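Itora Table Clearing: The Loose Grip Fault
Frequently asked questions
Raltside Robotics Workshop, Bukport
Last updated July 30, 2023

We've had a surprising number of messages about the loose grip fault since we first mentioned it in March, many of them from people running the same kind of arm on the same kind of household chores. That's great! Please keep writing. This page gathers up the questions that keep coming back, with the best answers we have so far. A few of the answers have changed as we learned more, so if you printed an older copy, recycle it.

What is Itora?

Itora is our table clearing project. One arm, one gripper, a round white table and a pile of kitchen stuff. The arm picks things up, moves them, stacks what can be stacked and leaves the rest alone. It's slow and it's wonderful to watch, and we've learned more from bowls and spoons than from any neat little set of test blocks.

What is the loose grip fault?

During a carry, the gripper lets its holding force drop for a moment and then comes back at a much lower setting than the one we asked for. The fingers don't open. They simply stop squeezing as hard. If the object is light and rough, it stays put and you may never know. If it's smooth or heavy, it slides.

The tricky part is that the arm carries on with the job as if all is well. The planner still believes it has the object, because the finger position has barely changed. So you get this very calm, very confident arm finishing its move with something slipping out of its fingers.

How often did it happen?

We ran 60 clearing sequences in a row to pin it down, with full logging on. Two of them ended in a drop. Several others showed the force dip in the log with no drop at all, and those turned out to be the most useful ones, since the object was still in the fingers afterward and we could look at everything calmly.

Was anyone hurt?

No. Two things got broken, both dishes, and we swept up. We treat it as a safety fault anyway. A dropped glass means sharp pieces on a table where people will be reaching a minute later, and we don't think "it was only a dish" is a good place to stop looking.

Which objects are most likely to slip?

Glossy bowls gripped at the rim are the classic case. The rim is curved, the finger touches it over a tiny area, and there isn't much to hold on to once the force drops. Metal spoons are a close second if they're picked up near the end of the handle, where all the weight hangs out to one side.

Nested items are their own special headache (and a lot of fun to study). With a spoon lying in a bowl and its handle out over the rim, you have to decide whether to take the spoon first or lift both together. Lift both, and the spoon moves as the bowl tilts, the weight shifts, and a grip that was just barely good enough isn't anymore.

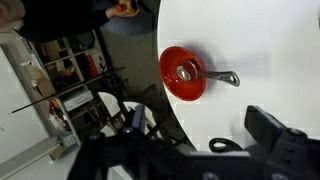 Our rule since the spring has been spoon first, always. It costs an extra pick and it has made the logs so much easier to read. If you lift a nested pair and something falls, you can't tell whether the grip failed or the load simply shifted. With single items there's far less to argue over.

What causes it?

A cable, mostly! The line that feeds the gripper runs along the arm and makes a loop near the wrist. On our setup the loop was too tight. When the wrist rolled past 144 degrees, the loop pulled on its connector, and power to the gripper controller blinked. The blink was far too short to see in any status light. The controller restarted, reported itself healthy, and loaded its default holding force, which on ours is 20 percent of what we normally use for bowls.

So there are really a pair of faults stacked together. The cable let the power blink, and the software accepted a freshly restarted controller without asking whether its settings were still the right ones. Either one alone would have been an annoyance. Together they drop dishes.

How did you find it?

By looking in the wrong place for a good long while. We blamed the finger pads first and changed them. We blamed the bowl. We blamed the camera and spent a happy but useless stretch recalibrating it. What finally cracked it was plotting the wrist angle next to the grip force on one chart. Every dip sat right on top of a big wrist roll, every single one, and we all crowded around the screen to see it.

If you take one thing from this page, make that chart. It takes a few minutes.

Does the wrist camera show the fault?

It shows the results and not much of the cause. From the wrist you get a lovely close look at the object and the fingers, so a slide shows up well once it has started. A drop in force with no slide looks exactly like a good grip. We tried hard to catch it by eye in recorded video and gave up. The camera is still worth watching for bad finger placement before the pick, which has saved us more trouble than any other single check.

What about glassware?

We get asked this one a lot, and we love the question. Stemmed glasses are difficult even with a perfectly healthy gripper. Stand one upright and the stem is a nice narrow target, but the wide end above it wants to swing. Put it on its side in a bowl and you have a round thing resting in another round thing, with the stem across the rim and the base sticking out past it.
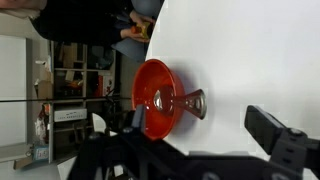
Raltside Bench Notes, Issue 20

For that arrangement we go in at low speed, we keep the wrist roll small, and we don't allow a lift until the gripper has confirmed its force setting after closing. That last step is new. Before the fault we checked the setting once at startup and trusted it for the rest of the session, which feels very innocent now.

We also stopped planning any glass pick that needs the wrist to swing through its big roll. If the planner can't find another way, the glass stays where it is and a person moves it. No shame in that.

Should I stop using my arm?

If you've seen an unexplained drop, stop giving it anything breakable until you've done the checks below. You can carry on with soft or light objects at reduced speed if your own safety rules allow it. If you've had no drops, do the checks anyway at your next quiet moment. Ours behaved beautifully for weeks before the first slip.

What are the checks?

Start with the arm stopped and powered down in the proper way for your model.

Look at the cable loop by the wrist and follow it to the connector. Look for shine marks, flattened spots, or a boot that has crept back from the plug.

Support the wrist and turn it by hand through its range if your arm permits it. Watch the loop the whole way. It should never go straight.

Power up with the gripper empty and everyone clear. Roll the wrist slowly from one end to the other with logging on, then read the controller's uptime. If the uptime has gone back to zero, you have our fault.

Repeat with the arm stretched out, and again with it folded in. Ours passed the test in one pose and failed in the other.

Close the gripper, roll the wrist, and ask the controller for its force setting. Compare it with the one you sent.

What did you change on yours?

The loop is longer and it's held at a new point, so the connector no longer takes the pull. The plug got a proper clamp. In software, the controller's uptime is now read with every grip command, and if it has gone backward the arm stops, holds its pose, and asks for help. It doesn't try to re-grip. We argued over that for ages! Re-gripping sounds clever, but squeezing suddenly on something that's halfway through a slide can shoot it out sideways.

We also put a plain message on the screen. The old one was a code. The new one says "Gripper restarted during carry," and everybody understands it.

Is the default force setting a mistake by the maker?

We don't see it that way. A gentle default is a sensible thing for a gripper to wake up with, because it may have a finger or something delicate between its jaws. We'd like the restart to be louder, that's all. Our interface layer, Enache, was the part that hid it from us. Enache saw the restart, reconnected without a murmur and marked it as a minor event. That was our own code and our own choice, and it's fixed.

Can I get the fixed version of Enache?

Yes, please do! Write to the workshop and we'll send it over with the short test script. It should work with any gripper that reports its uptime. If yours doesn't report it, there's a setting that compares the force value before and after each move. It's slower but it does the job.

How do you set up the table for testing now?

Crowded, on purpose. A bare table with one bowl in the middle lets the arm pick easy paths with hardly any wrist roll, so the fault hides. Put a pot toward the back, a mug in front of it, a red bowl off to the side, a steel mixing bowl nearer the front and a clear plastic container beside that, and the arm has to twist to get in between. That's when the cable gets worked properly.
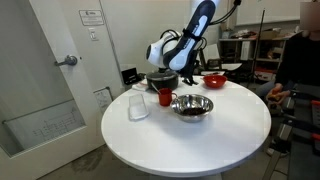
We move the layout around between runs too, so the arm comes at the same dish from different sides. The pot is especially good for this. Reaching down over it from the far side of the table asks a lot of the wrist, and a cable that survives an afternoon of that has earned some trust.

Should a person be present during testing?

Always, on our floor. Someone who can stop the arm stays in the room for the whole run and does nothing else. No phone, no tidying, no typing up notes. Agree before you start on the word you'll shout, and then use it freely. We've had plenty of stops that weren't needed and we're happy with every one.

What do I do if something is slipping right now?

Stop the arm and let it fall. Please don't reach in to catch it. We all know this and we've all felt our hands twitch toward a falling bowl. Once the arm is stopped and confirmed still, deal with the pieces, then save the log before you restart anything. The uptime counter is lost when you cycle the power, and you'll want it.

Has the fault come back?

Not since the cable was rerouted. We run the empty wrist test every morning before the first pick, and it takes about 2 minutes. We're still logging every grip, and if a dip shows up we'll add it to this page.

I have a drop that doesn't match any of this. Do you want it?

Oh, very much. Send the log, the wrist angle if you have it, and a note on what the gripper was holding and where the fingers were touching it. Tell us what else was on the table. Odd ones welcome, including the ones you can't get to happen twice.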